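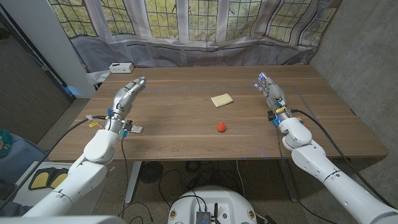 4. Do balance notes describe what players meet?

The usual way to study how a construction and survival game changes over time is to read its update notes. They are free, they are dated, and they come already cut into short lines that can be sorted by hand or by a script. A good deal of the work reviewed in Section 2 goes no further than this. A line says that a wall costs less stone, and the study records that the game has become easier to build in. We think this step is taken far too lightly, and the present section sets out why.

Our material is the full run of public notes for three games, Zirley, Balaskas and Julness, from first paid release to the cut-off in October 2026. This comes to 161 updates and 3,687 separate lines. All three games ask the player to gather materials, put up shelter and keep a small group of settlers alive through bad seasons, and all three were sold for a long stretch while still unfinished. They differ in how the notes are written. Those for Zirley are terse and nearly always give old and new values. Those for Balaskas are chatty and seldom give a number at all. Julness sits between them, and changed its habits more than once, usually when the person writing the notes seems to have changed.

4.1 Sorting the lines

Each line was placed in one of the groups listed in Appendix B: fixes, additions, removals, interface changes, balance changes and "other". Two readers did this separately and then met to settle the cases where they differed. We report the usual agreement scores in the appendix and would ask that they not be given much weight. Two people who have played the same games for years will agree with each other for reasons that have little to do with how clear the groups are.

The border between a fix and a balance change gave the most trouble. Consider a line from the Julness notes stating that smokehouses "no longer" keep working through the night. If the studio never meant them to run at night, the line reports a fix. If players had come to depend on night smoking to get through winter, the line reports a sharp cut in the food supply. Both are likely true. The word "no longer" hides the choice, and earlier studies have mostly followed the heading under which the studio filed the line. We did so too in our first pass, and we were uneasy with the result. Headings are written by people with an interest in how a change is received. A loss filed under "Fixed" draws fewer complaints than the same loss filed under "Changed", or so it is widely believed in the trade. We have no means of testing that belief here and do not rely on it.

In the second pass we ignored the headings. A line was counted as a balance change if it altered the cost, speed, strength or supply of anything the player could build, carry or eat, whatever the studio called it. The group grew for all three games. It grew most for Balaskas, where the chatty style lets a change in farm output pass in the middle of a sentence about new plough animations.

4.2 Checking the lines against the game

Sorting is cheap. What is rarely done is to check that a line is true. We drew 68 lines from the balance group and tried each one in the versions before and after the update, using old builds where the store still offered them. The draw was random within each game, but it was limited to lines we could test with a fresh save and the tools supplied by the game. Changes that only show themselves in a very large settlement are therefore missing, and these may well be the ones players care about most.

The results do not flatter the source. Most of the lines held up when read loosely. Something had moved, in the stated direction, at or near the stated update. Read strictly, many did not. Some Zirley values were correct on the normal difficulty setting and wrong on the others. Several Balaskas changes had been in the game for at least one earlier update and were announced late. One Julness line described a cheaper stone bridge which, in the build we tested, cost exactly what it had cost before – the change arrived some updates on, without a word.

We are wary of turning this into a rate of error. The sample is small, the old builds may differ from what players had on release day, and a silent hot fix between two numbered updates would look to us like a mistake in the notes. What can be said is that a study treating every line as a true and timely record of a change is building on something nobody has checked.

Figure 4. A white hand with its fingers held out towards a large printed sheet.

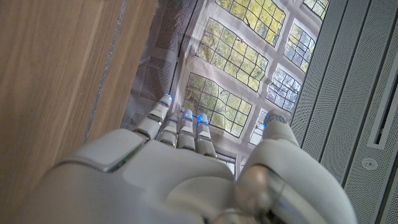
Rodrigo Valente takes a milder view. Commenting on an earlier draft of this section, he objected that we were holding update notes to a standard they were never meant to meet: they are a message to people who already play, and such readers forgive a late or rounded figure as long as they are told where to look. On his account a line about cheaper bridges is best read as an invitation to go and build some, and a researcher who wants exact values should open the data files and leave the notes alone.

We accept part of this. Notes are indeed a message, and it would be silly to treat them as a ledger. Yet the objection helps our case more than it hurts it. If the notes are an invitation, then a count of lines that make building cheaper tells us how often the studio wished to be seen making building cheaper. That is a fair thing to study. It is a different thing from difficulty, and the papers we are answering claim to measure difficulty. As for the data files, two of the three games pack them in a form that changes between versions, and the values inside are often multiplied by others held somewhere else. We tried this route with Balaskas and gave up on it. A reader with more patience may do better.

4.3 What players say they noticed

A second line of defence for the notes is that players confirm them. Discussion threads following an update are full of people reporting that the new kiln is quicker or that wolves have become a nuisance. We read the threads on the Melside boards, which cover all three games, for those updates from which our tested lines were drawn.

Players did report the changes. They also reported the stone bridge. Several posters said that bridges now felt affordable, and one posted a new town plan built on that basis, in a version where by our test the cost had not moved. The simplest reading is that people look for what they have been told to look for. A player who has read that bridges are cheaper goes and builds a bridge, perhaps for the first time in months, with a fuller store of stone than before. The bridge does feel cheap.

The reverse also holds. Where a change had gone in without notice, the boards were usually quiet until somebody listed it, after which a number of posters recalled having felt that something was off. We would not call these people careless or dishonest. Memory works like this in most settings. But it means that player reports after an update cannot be used as a separate check on the notes, for they are in large part a copy of them. Earlier work that combines the two sources and finds that they agree has found rather little.

There may be a way around this. Reports from players who had not read the notes would be worth a good deal more. We looked for such players on the Melside boards and found very few who said so plainly, and we had no way of knowing whether they were right about what they had or had not read. A planned study with new players and two builds, given out without any notes at all, would settle the matter better than anything we can offer. We asked for access to matching builds of Zirley in April and had received no answer at the time of writing.

4.4 Limits of our own reading

The same doubts apply to us. Both readers had seen the notes before testing the lines, and in a few cases we repeated a test because the first outcome looked wrong. We kept the later result each time. Looking back at our records, the repeats were nearly all cases in which the game had disagreed with the notes, and hardly ever cases in which it had agreed. This will have tilted the findings in favour of the studios, by how much we cannot say. The first results are listed beside the final ones in Appendix C for anyone who prefers them.

Nor do three games stand for the whole field. They share a price range, a tone and quite a few of the same players. Studios that publish under a larger label may have their notes checked by somebody whose job it is, and the gap between note and game might be narrower there. It might also be wider, given how many hands the text would pass through on the way out. We have seen both claims made with confidence and no evidence for either.

The next section leaves the wording of the notes aside and turns to save files, which have problems of their own.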